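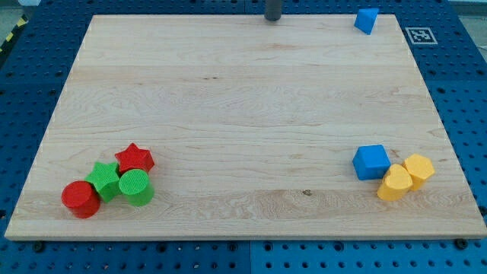 Maple board on the blue pegboard.

Zumside Winter Streak — Frequently Asked Questions

Last updated September 13, 2020. Same questions keep coming in so I've put them all on one page. Read it before emailing please. — Leonie Hofstetter

What is the Winter Streak?

A run every day in February. Every single day, outside or on a treadmill, at whatever pace you've got. No finish line, no medal, no start gun. You log it, we add it up, you get your name on the page at the end.

How far do I have to go each day?

2 miles minimum. Has to be in one go. A mile before work and a mile at lunch is a nice day out but it doesn't count.

Can I walk?

Walk breaks fine. Walking the entire thing, no. There's a separate walking list, ask Edit Pap and she'll put you on it. Different minimum, different log sheet.

Do I have to be a club member?

No. Members sign up through the usual login. Everybody else uses the guest form, takes a minute. Guests can come to the group runs too.

What does it cost?

Free. You buy a shirt if you want one. See further down about shirts.

When does a day start and end?

Midnight to midnight, wherever you are. If you start at 11:50 pm and finish after midnight the run belongs to the day you started. It can't count for both. Yes people have tried.

I missed a day. Am I out?

Out of the streak, yes. Not out of the event. Keep logging, your miles still go in the total and you'll be listed under "finishers with gaps." Most of the list is finishers with gaps. I've been on it twice.

I missed a day because I was sick. Is there an exception?

No exceptions for illness, travel, weather, work. Fever means stay home. A streak isn't worth a chest infection, and if you write to me asking whether to run with the flu I will say no and so will Lenuța, who is a nurse.

Do treadmill miles count?

Yes. Use the number on the treadmill display, even if your watch says something else. Ellipticals, stationary bikes, pool running — no.

Do races count?

Yes. So does warming up for a race if it's long enough by itself.

Can I do more than the minimum?

Sure. But log the real distance. And go easy the first week if you haven't run on back to back days before. The people who drop out are very often the ones who did 6 on day one because they felt great.

How do I log my runs?

Online sheet, link's in your sign up email. Put in date, distance, and anything you want to say in the notes box. Watch screenshots not needed. We trust you.

How late can I log?

You have until the end of the following week. After that the sheet locks and you need to email Rahel Steiner, who'll unlock it once. Once!

My watch and my phone give different distances. Which one?

Pick one on day one and stick to it. If the two are close to your minimum, run another block and stop worrying.

Kilometers?

The sheet takes miles only, sorry. Convert before you enter. Last time someone logged kilometers for the whole month and we had to redo the totals.

Are there group runs?

Yes, mornings and evenings from the Nägeli lot, the upper one by the recycling bins. The morning group leaves on time and I mean on time. The evening group waits a bit. Paces are mixed, somebody always stays at the back with the last runner. Schedule gets posted at the end of January.

Do I need a headlamp?

For both groups, yes. The river path has no lights past the footbridge. Reflective vest too if you have one, we've got a few spares but they're all size large.

What about ice?

If the path is bad the group switches to the school loop, which gets salted. It's 14 laps of the small one to make the minimum, so bring a friend or some music. Slip-on spikes are a good idea. Check them before you leave the house, the rubber goes brittle and snaps at the worst time.

Can I bring my dog?

Evening group, yes, on a short leash. Morning group no, it's too narrow and too dark. Long retractable leashes no to both.

Strollers?

Same answer as dogs, minus the leash.

Can kids take part?

Kids run the Grerkby Mini instead — shorter distance, every other day. Léonie Caron looks after it. A parent has to sign the form, and please sign it before the first run and not after.

How many people do it?

Roughly 200 signed up last time. There's no cap.

Shirts?

Long sleeve this year. Order by the date in the sign up email, we only print once. They run small. If you're between sizes go up. No exchanges becuase we don't keep extras.

Where do I pick up my shirt?

At Drekov, the coffee place across from the lot, any time they're open. Give your name at the counter. Please buy something, they store all our boxes for nothing.

Can I sign up after it has started?

Yes, but you can't be on the streak list. Everything you run from that day counts toward the total.

Can I keep going into March?

Nothing stopping you. The sheet stays open for anyone who wants it, we just stop sending reminders.

How do I stop the reminder emails?

Link at the bottom of each one. If it doesnt work write to Rahel and she'll take you off by hand.

My question isn't here.

Use the contact form. Lenuța Pană answers most of them, I get the rest. Give us a couple of days, longer once the month gets going.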